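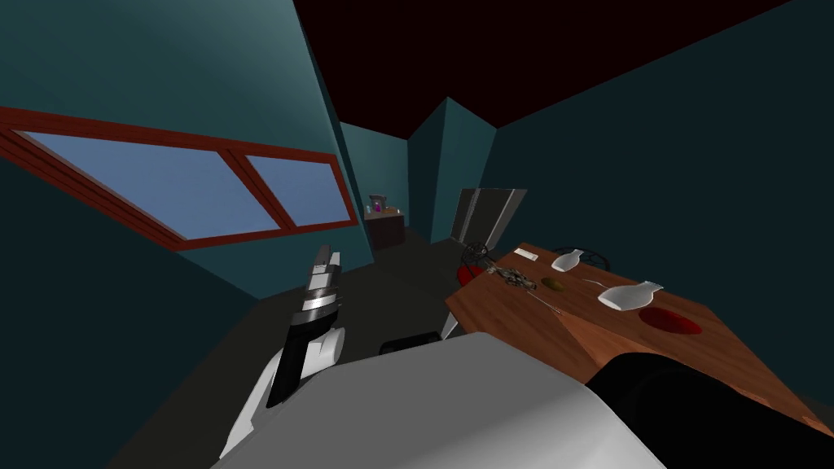

Left Hand

Open. Close. Open.

I typed it again. The left hand did what it always did, went shut up to the last hair and stopped there. Log said closed. Log was happy. I put a cursor on the gap and the gap was still a gap.

Thu 9 September, and the Gustholm room was due at Lodton by morning. Gustholm was the name of the room in the simulator. Teal walls, red window, one table with too much on it. Two arms. Somebody at Cludon had built it years back and then everybody had looked after it a little, which meant badly. Now it was mine.

"It's a pad," Béla said. He was on speaker, eating something. "Pads wear."

"It's software, Béla. Nothing wears."

"You say that."

Béla Lengyel had kept the real cell running before there was a copy of it. Oláh arms, both of them, bolted to a floor in Lodton. He'd retired in March and still picked up the phone on the first ring. I tried not to think about that too much.

I sent the left arm up, away from the table, where it couldn't knock anything. Checked the joints from the shoulder out. That was his order. Shoulder, elbow, wrist, fingers, never start with the part that looks broken. Shoulder fine. Elbow fine. Wrist fine. Twenty minutes gone and a cold coffee.

"Where's the right one?" he said.

"Parked."

"Parked where?"

"Low. By the table."

"Leave it there. Don't touch two things at once."

So I left it.
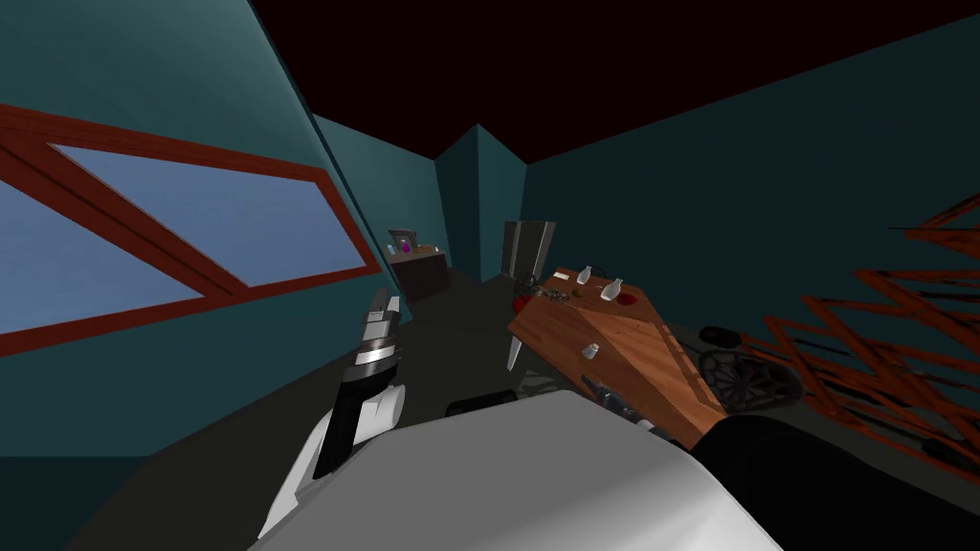 Left gripper up, right arm low by the table.

The finger file was 586 lines and most of it was comments. Old arguments. Someone wanted softer contact, someone wanted it back. A line that said DO NOT CHANGE, changed. I read it from the top becuase Béla made me, out loud, like a kid with a school book.

Line 400 or so he stopped chewing.

"Read that again."

"Finger travel offset, left. Eleven hundreths."

"And right?"

I scrolled. "Zero."

Nothing on the line for a bit. A chair. A tap running, then not running.

"That's mine," he said.

"This is the copy. You never touched the copy."

"No. They measured the real one and typed in what they found. And the real one had a shim in it. I put it there. Left hand was pinching the bottles, every night, pinch, pinch, so I cut a bit of steel from a feeler gauge and stuck it behind the finger. For the weekend."

"How long ago was the weekend?"

"Don't be smart."

"Is it still in there?"

"I took it out before I left. Put new pads on, took the shim out, wiped everything down. Nice and clean. I didn't write it up – I thought, who's going to look?"

I was looking. Somebody had walked up to that cell with a caliper, on some afternoon, and measured a scrap of steel he was ashamed of, and put it in the model. And the model had held onto it after he took it out. Every close, every cycle. The hand stopping short for a shim that wasn't there any more.

I moved to the wrist view and opened the fingers wide.
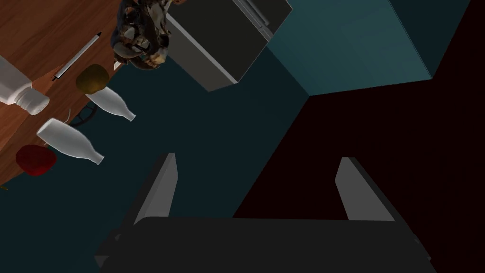
"Set it to zero," he said.

"You sure?"

"It's wrong. Set it to zero."

I typed the zero. Didn't hit save. Stupid. It was a number in a file.

"You still there?" he said.

"Yeah. Saving."

Saved. Reloaded. Room came back a piece at a time the way it does, walls first, then the table, then all the junk. Open. Close. Finger to finger, no gap. Open. I set it for 1,000 cycles and turned the speed up and we listened to my fan get louder.

"What's it doing?"

"Opening and closing."

"Good?"

"Good so far."

He wanted me to tell him when it passed the first hundred, so I told him. Then he wanted to know about the right hand. I said the right hand was fine, it was always fine. He said that was what they'd said about the left. So when the run finished, no faults, I parked the left and woke the right up and started at the shoulder.

Shoulder fine.

Somewhere around the elbow he asked if there was a place in the file where you could write something. A note. I said the whole file was notes, pick a line.

"Put it next to the zero," he said. "Put, shim removed. Put my initials."

I put his whole name. Had to go back and fix the accent.

"Done," I said. "Wrist next."

"Go slow on the wrist," he said, and I heard him pull the chair in.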